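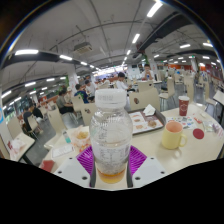 Clear bottle, white cap, two purple ribbed pads. Lunch tables in the background.

Table Clearing: Where the Tisis Work Stands

Clearing a cafeteria table remains a poor fit for full automation. The February round of the Tisis project covered 390 pick attempts at dining tables, using grasp data from hand-held grippers. Of these, 329 ended with the item in the correct bin. The rest were mostly paper: napkins, wrappers, printed sheets stuck flat to the tabletop.

Bottles are the easy end of the job. A clear plastic bottle with an inch of drink left in it is light, and the soft pads close on it without much precision. Clear plastic still gives depth sensors trouble, so the Pulau controller works from the cap and the label and ignores the wall between them. Success on bottles was 93 percent.

Mugs are harder. The handle can point anywhere, and a mug has to go back to the counter upright while the paper cup beside it goes in the trash. Sorting the two by color worked until the color changed.

Liquid is the other open item. The arm can lift a part-full bottle, but it does not yet decide whether the owner is finished with it. Staff make that call in a second or two from cues the software does not use -- an empty chair, a napkin on the tray, a cap screwed back on.

Tilt is handled separately. The current limit keeps the bottle close to vertical from lift to bin, which slows each cycle by 3 seconds. Sileck has asked for a looser limit on capped bottles. We have no objection, provided the cap check runs first.
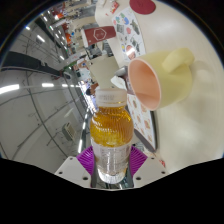

Next Round

Pai will supply stiffer pads for the mug tests. Trays stay out of scope until the paper problem is better understood. Sites with molded seating should send table heights and aisle widths before the schedule is set.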